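## Abschnitt 4: Koordination zweier Arme bei der Übergabe kleiner Teile

Gegenstand dieses Abschnitts ist die softwareseitige Abstimmung zweier Manipulatoren, die ein Werkstück ohne Zwischenablage aneinander übergeben. Die Notation folgt Abschnitt 3. Die Kenntnis der Vorwärtskinematik und der Quaternionendarstellung wird vorausgesetzt.

### 4.1 Zustandsautomat

Die Übergabe wird in der Bibliothek *Grelteo* als Automat mit 8 Zuständen modelliert. Kritisch sind die Übergänge `APPROACH → CONTACT` und `CONTACT → RELEASE`. Der gebende Greifer darf erst öffnen, wenn der nehmende Greifer eine Haltekraft oberhalb des Schwellwerts meldet. Ein rein zeitgesteuerter Übergang ist in den Praktikumsaufgaben nicht zulässig.

Während `CONTACT` bilden beide Arme über das Werkstück eine geschlossene kinematische Kette. Bereits kleine Fehler der Basis-zu-Basis-Kalibrierung führen dann zu Zwangskräften. Mindestens ein Arm ist daher nachgiebig zu regeln (Impedanzregelung, siehe Skript Voyle, Kapitel 2).

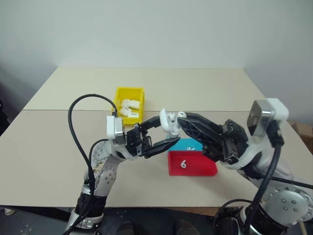

### 4.2 Taktung und Zeitstempel

Die Gelenkregelung läuft mit 1000 Hz. Der Planer arbeitet asynchron und liefert Trajektorienabschnitte mit einem Horizont von 300 ms. Trifft innerhalb dieses Horizonts kein neuer Abschnitt ein, wechselt der Automat in `HOLD`; beide Greifer behalten ihren Zustand bei. Nach 3000 ms in `HOLD` wird der Vorgang abgebrochen und protokolliert.

Sämtliche Nachrichten beider Arme sind auf eine gemeinsame Uhr zu beziehen. Die Verwendung der Empfangszeit anstelle der Messzeit ist der häufigste Fehler in den eingereichten Lösungen.

### 4.3 Wahrnehmung

Die Lage des Werkstücks wird vor dem Greifen geschätzt und danach im Koordinatensystem des Greifers mitgeführt. Bei kleinen, gekrümmten Teilen verdecken die Finger einen erheblichen Teil der Kontur. Die Schätzung ist in diesem Fall mit ihrer Kovarianz an den Planer zu übergeben, der die Annäherungsrichtung entsprechend wählt.

### Aufgaben

1. Zeichnen Sie den Automaten vollständig, einschließlich aller Abbruchpfade.
2. Leiten Sie die Bedingung her, unter der `RELEASE` ohne Verlust des Werkstücks möglich ist.
3. Implementieren Sie `HOLD` und weisen Sie das Verhalten am Simulator *Trutitz* nach.

Die Abgabe erfolgt bis Ende Januar über das Kursportal. Rückfragen zur Implementierung sind an Morfudd Foulkes zu richten.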